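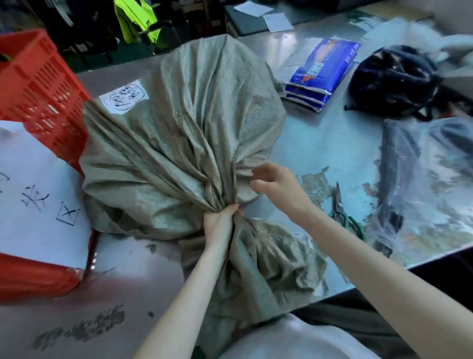

One sack, held at the neck

Leave the next people to find us – speaker notes
Nicanor Contreras, Hultstead library, 2025-10-06

Opening
Wait for the door to settle. Say hi, say who I am, thank Müzeyyen for the projector cable and for talking me out of the longer version of this talk.

So I write notes for a living, more or less. Handover notes, instructions taped to boilers, the page in the front of the binder. Tonight is about writing for somebody who shows up after you've gone home. I got interested in this because I was very bad at it, and I have proof.

The proof (take your time here)
Tell the Studura story. My first real job was at Studura, a seed company, in the back office. I left in November after a year and wrote what I thought was a beautiful handover document. It was 23 pages long. It had a table of contents! Müzeyyen Toprak took over my desk, and on her second morning she called me at home to ask which key opened the stockroom. I told her it was in the document. She said, "I know it's in the document, Nico, I'm on page nine and there's a delivery guy standing here."

Pause for the laugh, if there is one. Müzeyyen will be in the second row, so don't look at her or I'll lose my place.

The key was on page 17, by the way. Under "Premises."

What I do now
First thing I ask is what the reader is holding when they read this. A phone? A flashlight? A toddler? Someone reading at a desk will put up with a paragraph, and someone with a delivery guy standing there wants the word "blue" in big letters.

Show the boiler note from Ots. (Ots is my brother-in-law's summer place, I should say that, people always ask.) Read the old version out loud, slowly, with all the commas:

"Prior to ignition of the unit, it should be ensured that the valve, located to the rear, has been placed in the open position."

Then the new one:

"Open the valve behind the boiler. Handle points at the wall. Then press the green button."

Ask the room which one they want at midnight in a cold house. Let them talk. Somebody will say "what if the handle is already pointing at the wall" and they're right, we got that phone call too. The line we added says: "Already pointing at the wall? Leave it."

Where the note lives

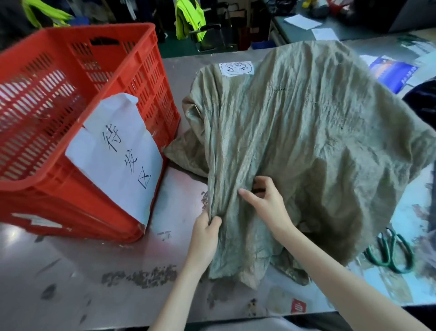 A note works best when it's stuck to the thing it's about. I believed for years that the proper place for information was a folder, one folder, with tabs, and I would've fought you over it. Folders are fine for the stuff you read sitting down. But look at how small that white label is, up near where the collar would be, next to all that wrinkled cloth. You pick the thing up and the words come along with it. Try that with a binder! The boiler note used to be in a kitchen drawer at Ots, under the takeout menus, and now it's on the boiler, and my brother-in-law calls me for normal reasons again.

If somebody asks about tape: painter's tape for anything that gets moved, a luggage tag for anything outdoors. Pencil lasts longer than you'd think. Skip this if we're running behind.

Words that go stale
"New." "Current." "The other one." "Ask the guy in shipping." I keep a list of these, it's on the handout.

Best one I ever saw was on a cabinet at Cakuvia, where I did a few weeks of temp work. It said NEW FORMS ONLY. The forms inside were older than me. The forms they really used were in a box on the floor marked TEMPORARY. I still think about that box.

Put a date on it. Put your name on it too, even if you think you'll be there forever. I also like to write what the thing was for, just a few words, because a date by itself can't tell anyone if it's okay to throw something out.

The exercise (13 minutes, use the kitchen timer)
Hand out index cards. Everyone picks one thing in their own home that only they know how to work. The shower, the gate, the cat's medicine. Write it for a house sitter. Then swap with the person beside you and they read it back out loud.

Reminders for me:
Don't help them.
Don't read over shoulders.
If a card has the word "simply" on it, circle it and say nothing.
Müzeyyen has the spare pencils.

Take three or four cards from the room. Last time, a lady had written directions for her garage door that came to 137 words, and her neighbor got it down to "Lift. It's heavy. Mind the cat." She took that one home with her – she was so pleased.

Questions
Likely ones: Should I print or handwrite? (Whichever you'll bother to redo when it changes.) What about passwords? (Different evening, different speaker, please don't tape those to anything.) How long should a handover be? (One page for the first morning, then as much as you like behind it.)

The sign-up sheet for the November session goes around now. Stack the chairs by the window and give the projector cable back.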